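Bin notes, March

Started at 7 a.m. with the metal bin, the dark blue-gray one. It has been on my list since the winter and I wanted the state of it written down before I change anything.

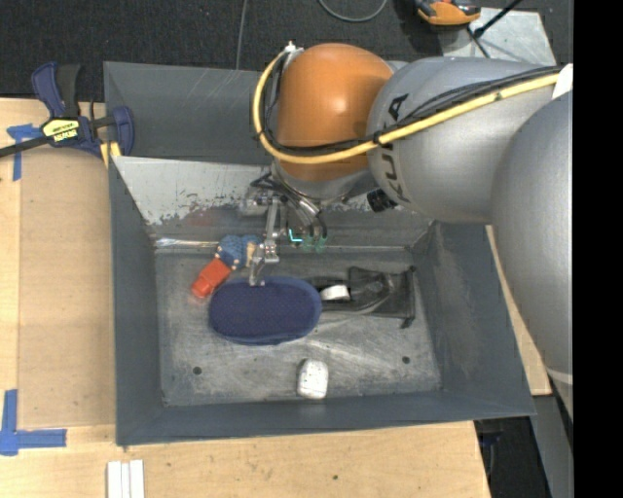
The paint question first. The walls slope inward toward the floor, so anything dropped in slides down the same surfaces every time, and the wear follows that. The far interior wall is the worst. Large areas are down to bare whitish metal with ragged dark edges where the coating stops. The floor is gray, worn and scratched. The right wall has only lighter scuffs. The outer panel has a few faint diagonal scratches near the top and otherwise could pass for nearly new.

There is a reddish-brown smear on the scraped wall. It may be rust, it may be something transferred from a part. I have not tested it. Plan is to wipe with solvent first, and if it stays, go over it with a fine pad and look at the metal under a lamp. If there is pitting I will have to take that area back further than I had planned.

Options as I see them:

Leave it bare. Cheapest. Bare metal in a dry room will last a long time, but the ragged paint edge will keep lifting and I will keep finding flakes mixed in with the parts. I found flakes twice last month.

Touch up only the bare patches. I did this on the smaller Mesen bin and regret it. The new paint stood up as a ridge along the old edge, and parts caught on the ridge and pulled it off again. Feathering the edge properly took longer than stripping the whole wall would have.

Strip the interior and recoat. Two coats of the Brason epoxy, a full day between them, and five days before anything heavy goes in. The can claims more than that is unnecessary. I will give it the five.

Line it. Salameh quoted me for a cut rubber liner, price fine, lead time poor. The trouble is the slope. A flat sheet folded to suit four inclined walls either bunches at the corners or has to be cut and bonded, and every bonded seam is a place for a small part to lodge. Asked for a drawing anyway.

I lean toward strip and recoat. The exterior can stay as it is. Scratches out there cost nothing.

Grit: I have sheets of 80 and 120 on the shelf and a box of something finer with the label gone. Start with the 80 on the ragged edges only, then the 120 over everything. Do the floor last, by hand, so the dust from the walls is already out. Tape the rim. I forgot the rim on the Mesen bin and it shows.

The table is a separate problem. The top is pale wood and has stayed presentable, and I would like to keep it that way. Stripping will be done outdoors on the trestles. When the bin comes back it should sit on a mat, cut a little smaller than the footprint so the edge does not collect grit. There is an offcut in stock item 619 at Zavwood that would do, if they still have it. Call them after lunch.

Measured the light at the floor of the bin with the cheap meter while I was there. The old coating is dark and soaks up a good deal, and small dark parts at the bottom are hard to pick out. A lighter gray on the floor would help with that. A lighter gray on the walls would show every mark inside a week. So possibly two colors, with the line taped at the bottom of the slope. That means a second can, and I am undecided whether it is worth it. Glossy paint is ruled out either way, too much glare.

2 p.m. Called Zavwood. The offcut is there and they will hold it. Epoxy in light gray has to be ordered, dark is on the shelf. Ordered the light, small can.

4 p.m. Tried the solvent on a rag, one corner of the smear only. The rag picked up some color and the wall still had some. Inconclusive. Left the rest alone until I have the better lamp.

Also found that my old notebook gives the last repaint of this bin as good for 3000 loads. I have no idea where I got that number or how I meant to count them. This time I will write the coating date in marker on the underside and go by that.

To buy: masking tape, wide. Fine pads. Gloves, the long ones. Check whether the respirator cartridges are still in date.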